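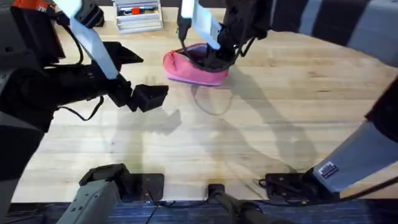 Pink pouch on the blond wood table, Viklow open day

I finally made it to the Viklow open day on Sat 17 November, after missing the one in February because of a cold. If you sew bags, or just buy too many of them (hello), go! You sign in downstairs, get a sticker with your name spelled wrong, and then wander wherever you like.

I started with the fabric shelves, lost a good half hour there, and then went up to room 204 for the pouches. I had my heart set on something sensible in navy and of course fell for the pink one. It's a soft, rounded thing, long enough for knitting needles if you're not too ambitious, and I do love a bright color I can find at the bottom of a tote.

The inside got me too. There's a light gray lining, and I'm a big fan of pale linings, having lost more stitch markers in black ones than I care to admit. The lining has a few wrinkles in it, and mine always do too, so I felt better about my own sewing right away. I also liked the coral cord tied in a loopy knot. I'd want to try that on a pencil case.
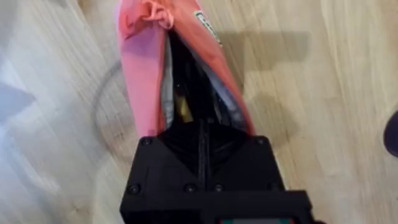

Leonardo Carbone told me over coffee that he'd never line a pouch before putting the zipper in, whatever the patterns say, and that most puckers come from pulling the fabric as you sew. I've been doing it the other way for years, so I have homework now.

After that I went back up for one more look. Closed up and lying on its side, a pouch like that is close to a little bolster pillow, and I started sketching it on the back of my map. The lighter band along the bottom is a nice touch that I'd copy in a scrap of lavender. 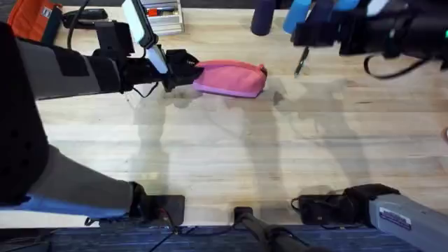 Getting there and eating

Take the number 7 bus to Parisi and walk up the hill. The Plokileck café next door does a very decent lentil soup, but they stop serving at 5, so don't leave it until the end like I did. I had a granola bar on the bus home.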